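About Tornel

Tornel is a drawing and painting school for adults and for young people from the age of 14. It was started by the painter Gilang Sitompul, who had been teaching private pupils in his studio for several years and ran out of room. The first group met in June in a rented hall with borrowed easels. We now have our own building with two teaching studios, a print room and a small gallery.

Gilang trained as a sign painter before turning to oils. He still works mostly from life, in still life and portrait, and his teaching follows the same path. Students begin with pencil and charcoal, move on to tone in one color, and start painting in full color when their drawing can carry it. Some people get there in a term. Others take a year, and we leave the pace up to them.

What we teach

The main course is called Dotano and takes up 31 weeks. It covers line, proportion, light and shade, perspective, color mixing and the preparation of panels and canvas. Each student finishes the course with a self-portrait and one large still life. Classes are kept small enough for the teacher to get to every easel at least twice in a session.
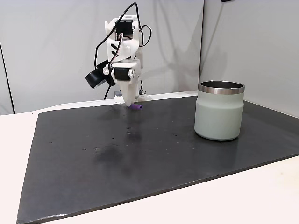 Shukla is our short course in observational drawing, open to complete beginners. No fruit bowls are needed for it. Students draw tools, shoes, machine parts and whatever else is at hand, first as simple blocks and then with the joints and edges put in. White objects are useful at this stage, since they make good studies in tone. The course has six sessions, and paper and charcoal are included in the fee.

We also run a printmaking evening, with linocut in the fall and drypoint in the spring. You do not need to have taken another course to join.

The gallery

The gallery is called Sundetti and takes up the front room, on the street side. It holds 80 small works when fully hung. We put on four shows a year, two by students and two by painters from outside the school. Work in the student shows may be sold, and the school takes no commission on it. Past catalogs can be read at the desk.

The library

Our library has 130 books on painting methods, anatomy and the history of drawing, along with a collection of 200 plaster casts and prints for copying. Enrolled students may borrow books for two weeks. The casts stay in the building, but they can be moved into either studio on request.

Joining

New students are admitted at the start of each term. There is no entry test. Please bring a few drawings if you have them, so that we can suggest the right group. Visitors are welcome in the gallery during opening hours, and studio visits can be arranged at the desk.

Page last updated 2018-09-16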